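Jan 29, 2022

I came to the lab before the others and had the room for myself until lunch. Outside it was snowing a little, and the heating made its usual knocking sound. I wanted one full morning with the new planner and I got it, more or less.

The problem is the same as before the holidays. Muver plans the path of the arm very well when the hand is empty. When the hand holds something long, it still plans for an empty hand, so the end of the tool goes where it wants. I wrote the fix in a hurry last week – the held object is now attached to the wrist as a simple box – and today I read my own code again slowly. I found two mistakes. One was a sign. The other was worse: the box was attached in the frame of the camera and not in the frame of the fingers. In the log it looked fine, and I believed the log.

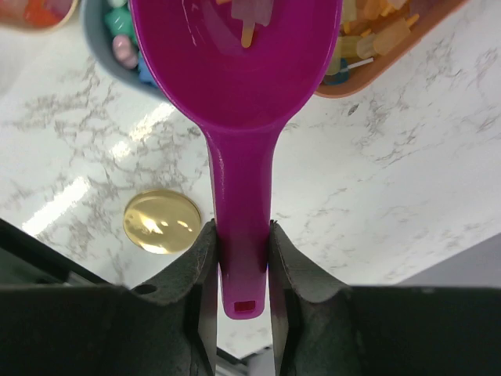

Wrist view, magenta spoon held near the end of its handle.

The spoon is a good object for this work, because the wide part is far from the fingers and a small error of angle becomes a large error at the other side. I set the length of the box by hand for now. Later the perception should give it, but the segmentation does not like shiny things. The gold disc on the marble is the worst. It takes the light of the whole room, and Soliman (our depth filter, I still do not know who chose the name) gives back a hole in the place where the disc should be. I wrote a note about this in run 2718 and saved the raw depth so I can replay it at home.

After tea I worked on the release and the way back to the neutral pose. The fingers should close fully before the arm moves away, and the old version did not wait for this. It only slept 800 milliseconds and hoped. Now it reads the position of the fingers and goes on when the value is stable for 4 cycles. It is a small change, but I felt happy with it for a long time.
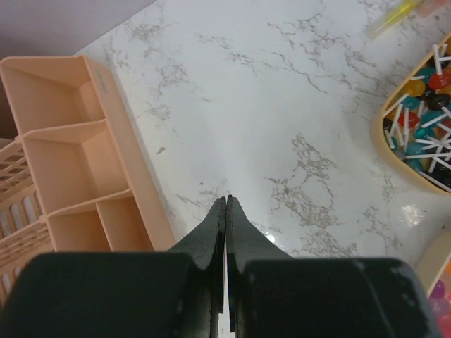

I also thought about the compartment tray. The planner treats it as one solid block, with the height of its highest wall, and so it refuses every goal inside. I can divide it into a floor and thin walls, but then the collision check becomes slow, some 222 milliseconds for one candidate grasp on my machine. Maybe it is enough to do the exact check only for the last part of the motion. The containers of candy I will leave as blocks with an open top. Small lollipops in a pile are too much for me this month, with sticks in all directions.

Elton is the branch with all of this, and I did not merge it. The people at Gustgate want a stable version in April and I do not want to give them my sign errors. Tomorrow I will write the test for the camera frame first, before I touch anything else. I must also buy a new notebook, this one has only three pages left.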